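Print this page | E-mail this page

How to Fold a Long-Sleeved Shirt So It Stays Folded

I used to be a stuffer. Shirts came off the line, went into the drawer in a ball, and came out looking like the inside of a paper bag. Then I spent one July helping in the linen room at the Batau guesthouse, where every shirt on the shelf was the same width, and I came home completely hooked! Once your hands know the moves you can do one while the kettle boils.

You need a flat surface at hip height and a shirt that is fully dry. A kitchen table is great. A bed is fine for T-shirts but too squashy for long sleeves (they slide right back out while you're working on the other side).

Start by undoing the lump. Don't grab the middle and shake - find the bottom hem first. It's usually the easiest part to spot in a bunched-up shirt, and once you have it the rest follows. Hold the hem at both side seams, lift, and let the collar drop away from you. Lay the shirt down with the front facing the table.
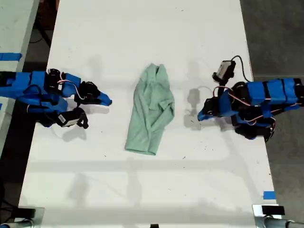
What if one sleeve is still bunched up inside the body?

Reach in through the bottom hem, find the cuff, and feed it back up toward the armhole. Pulling from the outside stretches the shoulder seam, especially on soft knits.

Now smooth it. Start between the shoulders and push outward with flat palms, then down to the hem. Take your time on this part, it makes all the difference later! Wrinkles you leave in now will be pressed in by the whole stack.

The fold itself:

1. Bring the right side in toward the center, in a straight line from the middle of the shoulder to the hem. The sleeve will stick out across the shirt.
2. Fold that sleeve down so it runs parallel to the edge you just made. The cuff should point at the hem.
3. Do the same on the left. You now have a long strip.
4. Fold the hem up by 3 inches. If the hem flares, tuck the corners in a little so the sides stay straight.
5. Fold the strip into thirds, bottom to top, and flip it over.

My strips come out 11 inches wide for the Stetevar drawers in our hallway. For narrower drawers, bring the sides in a bit further at step 1 and let them overlap.

Thick sweatshirts do better folded in half at step 5, and slippery fabrics like to be rolled from the hem instead. I keep the rolled ones in a Jiluretti basket on the closet floor, packed snugly, seam side down.

Try three shirts in a row before you judge your results. My first was a trapezoid, and I was still thrilled with it!

Last updated: July

Print this page | E-mail this page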